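手持ちグリッパ 指先パッドの保守記録

Findthorpe作業室で使用している手持ち式グリッパについて、指先パッドの点検と貼り替えの要領をまとめたギャラリーである。対象は左右一対の開閉指で、把持面に薄い黒色の緩衝材を貼った構成をとる。最終更新は2021年7月28日。

対象機の管理名はPivberg、点検表の書式はFimedhamの旧版を流用している。部品番号の末尾478が現行の指先ブロック、それ以前の番号は在庫限りで、混用は認めない。左右で番号が異なる組を見つけた場合は両方とも外し、現行品に揃える。

点検周期は開閉2000回ごととする。800回の時点で中間確認を入れ、縁のほつれだけを見る。5月の改訂までは中間確認がなく、角の摩耗が進んでから交換に回る例が続いた。回数の記録が途切れた機体は、中間確認の時期を過ぎたものとして扱う。

点検は指を開いた状態で、何も挟まずに行う。見る箇所は次のとおり。
・緩衝材の上縁と下縁。毛羽立ち、ちぎれ、垂れ下がり
・指先ブロックの小穴まわり。割れ、粉の付着
・リンク上部の金色のリング。浮き、傾き
・左右の指の対称性。閉じたときの当たり位置

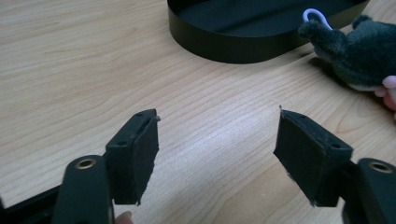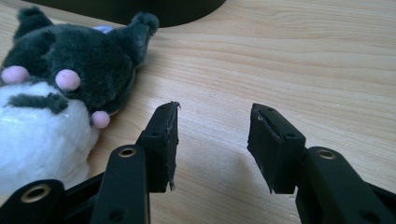

開いた状態の左右の指先。いずれも把持面のパッドの縁に荒れがあり、リンク側に真鍮色のリングが見える。

判定は三段階とした。
A:縁の毛羽立ちのみ。継続使用可。飛び出した繊維は刃先で切り、引っ張らない。
B:縁または角に欠けがあり、把持面の中央は平らに残る。次回の中間確認までに貼り替える。
C:下地が露出している、または端から剥がれている。直ちに使用を止める。
左右で判定が分かれたときは悪いほうに合わせ、必ず両側を同時に貼り替える。片側だけ新品にすると厚みに差が出て、柔らかい対象物が新しい側から押されるように回る。ぬいぐるみ類で特に出やすい。

貼り替え手順
1. 指先ブロックをリンクから外す。ねじは左右別の皿に分けておく。
2. 古い緩衝材を下端から剥がし、残った糊をへらで落とす。溶剤は樹脂を曇らせるため使わない。
3. 脱脂布で拭き、15分置く。
4. 新しい緩衝材を上縁に合わせて貼る。はみ出しは貼ったあとで切り落とす。角は直角のまま残さず、わずかに落とす。
5. 平板に挟んで圧着し、ブロックを戻す。ねじは交互に少しずつ締める。
6. 空の状態で全開と全閉を繰り返し、縁がリンクに擦れないことを確かめる。

圧着後すぐに重い物を持たせると、下縁からずれる。復帰初日は軽い対象物に限る。

リングの部分には注油しない。油がパッドに回ると把持面が滑り、緩衝材の糊も弱る。動きが渋い場合は乾いた布で粉を除き、それでも直らなければリンクごと外して軸を確認する。締め付けの増しで調整した機体は、後で必ず開き量が左右で狂っている。

交換用の緩衝材はNaidu棚の下段に置く。開封済みのシートは袋の口を折って戻し、残りが一組分を切ったら点検表の備考欄に記入すること。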